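Talk notes - collecting demos, the bits we got wrong

(start timer. water. don't read off the slides)

Hi, I'm Anneli Hyvönen, I run data collection at Kalilix. Short talk, 35 minutes with questions, so stop me if I go over.

Who here has taught an arm by driving it around by hand? Hands up. Ok good, so skip the teleop intro. If hardly any hands, do the quick version: person drives, we record, model learns to copy, done.

The set is called Skenmont. Kitchen stuff, tabletop, 607 demos kept as of December. Kept is the important word - come back to that.

What we asked for at the start: pick up thing, put thing down. Too vague! Every operator had their own idea of what "put down" means. One lets go a bit high. Another one presses the plate into the rack like they're posting a letter. Both count as success on the sheet, and the model learns a mushy average of the two.

So now every task gets one written line. Examples to read out:
- plate leaves the rack, goes flat on the mat, gripper opens, arm backs off
- corn out of the tray, onto the board, one cob at a time
- if you drop it, stop the recording. Do not rescue it

(pause here, people write that last one down) 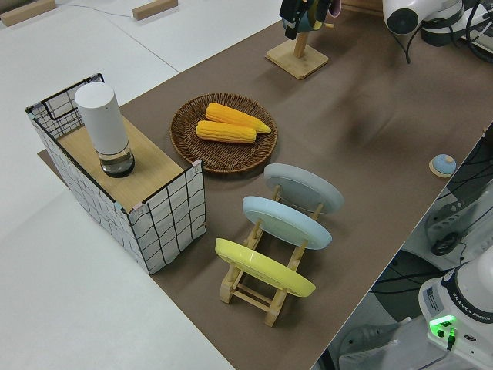
Layout. We used to reset everything to the same spot after each take. Nice and tidy, and useless. Move the rack a hand's width and the policy reached for where the plate used to be. Now the operator shuffles things between takes. Rack turns, tray slides over, plates swap colour order. Leave some things out that have nothing to do with the task, the model needs to learn to ignore them.

Plates on edge are the hard one. Thin rim, leaning back, next plate right behind it. Go in too deep and you've got two. Corn is easier than people think, except when the cobs lie side by side, then there's no room for the fingers and you have to come in from the end.

Colour words - the pale blue and the grey-blue plate. Annotators wrote "blue plate" for both. Ugh. We relabelled the lot. Pick your names before you record, put them on a sheet, tape the sheet to the wall.

Operators. 60 minutes then swap, no exceptions. Laaksonen trial went longer and you can see it in the data, jerky starts, long waits, people hovering over teh object thinking about lunch.

Throwing stuff out. Three reasons we bin a demo:
- arm sat still too long at the start
- camera got bumped
- task line doesn't match what happend

Mention Stallmont here? They share our task sheet and label things slightly different. Only if there's time.

Failures - keep them, in a seperate folder. We deleted ours for months. Still annoyed. Want them now for training the success checker.

Next: longer tasks, rack to table to rack in one take. More operators, left-handed ones too please, come find me at the break.

Questions. If someone asks how many demos you need per task - say it depends on the layout spread, show the backup slide with the curve.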